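Merport Robot Club: Workshop Tips
Page 5: Cloths, Tabletops, and Other Things the Arm Doesn't Care About

Filed under: the wiping challenge, bench care, things that roll

Our team's task for the Drollham meet in April is Wipe and Return. The arm picks up a cloth, wipes a marked patch of table, and puts the cloth back where it found it. A four-year-old can do this and will decline to. The arm is willing, which puts it ahead of most of my household, but it needs everything arranged for it like a visiting duke. The tips below come from one winter of arranging.

Buy the loud cloth
Gray cloths look professional and vanish in the video. Get lime green, orange, or that pink that hurts. Microfiber with a bit of rib to it gives the fingertips something to hold. Flat, slick glass cloths slide out from between them and land on somebody's shoe.

Wash before first use, twice. New microfiber sheds, and the fluff goes straight for the finger joints. Leave out the fabric softener. It coats the fibers and you end up with a cloth that pushes a spill politely from one side to the other.

Bunch it
Every new student lays the cloth out flat with the corners square, because that's how they were raised. A flat cloth on a flat table is close to impossible for two stiff fingers. Drop it in a loose heap. You want a ridge or a fat rolled end that stands up off the wood. If it looks like something your mother would pick up while sighing, leave it alone.

Save your grippy coating
We tried rubber bands on the fingertips (they roll off), hot glue (peels), and a strip cut from a kitchen drawer liner, which won. Stick it on with double-sided tape and replace it when it goes shiny. Keep the offcuts in a jar. Label the jar, or someone will throw it out and deny it.

Respect the wood
We work on a butcher-block top that came out of Golnar Talebi's kitchen when she remodeled, and she visits it. Pale boards show everything. A few habits have kept the peace:

Wipe with a barely damp cloth and go along the boards. Water sitting in the seams will raise the grain.
Oil it with food-grade mineral oil, leave it for 60 minutes, then buff hard. Do this at the end of a session. An oily table and a suction-cup base make a very short evening.
No masking tape left overnight. Mark your wiping patch with a washable crayon and test it on the underside first.
Sand light scratches by hand with 220 grit. Don't let the students near the belt sander, however good their argument is.
Learn which dark streaks are part of the wood. One of our crew spent most of a meeting scrubbing at a mineral streak and took its refusal personally.

Teach the camera your table
That last problem applies to software too. Our first stain finder, written by two students and a great deal of cola, decided that every knot and dark line was a spill and sent the arm off to clean up a tree's childhood. Photograph the bare table under your real lights, save it, and have the program compare against that. Take a new one after oiling, when the color shifts. Pull the blinds too. Sun across the boards at 4 p.m. looks like an enormous pale mess to a program that has never been outdoors.

Start high and open
Have the arm begin each run with its fingers open and bare wood between them, and the cloth well ahead. It gives you room to stop a bad approach before it becomes a bad noise.
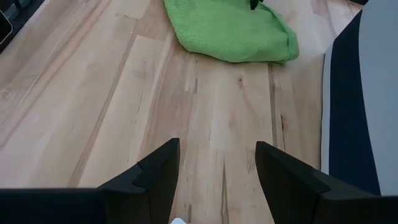

Gebretsadik wrote in after the last page to say that open fingers are fine but we'd been opening them too wide, and that a narrower start had saved the Plastetti team a lot of wobble on the way in. They close the fingers halfway before the arm moves, then open them over the cloth. We've tried it. The wobble is better, and I've been asked to put that in writing.

Give small parts a home
Screws, end caps, and spare tips go in a muffin tin. The 11-millimeter spacers get a cup of their own, with a lid, after the incident with the vacuum. Dump the vacuum bag onto newspaper before you throw it away. You'll want a mask and low expectations.

Cleaning the fingers
Dry toothbrush first, then a cotton swab with a little rubbing alcohol on metal parts. Keep alcohol away from any clear plastic, which it can craze. Power off before you do any of this. The emergency stop goes within reach of whoever is brushing, and that person keeps their sleeves rolled up and their hair tied back.

Cloth laundry goes home with a different student each week. Please return what you took. We have received, so far, a dish towel, a sock, and a very nice napkin, and the arm can't fold any of them.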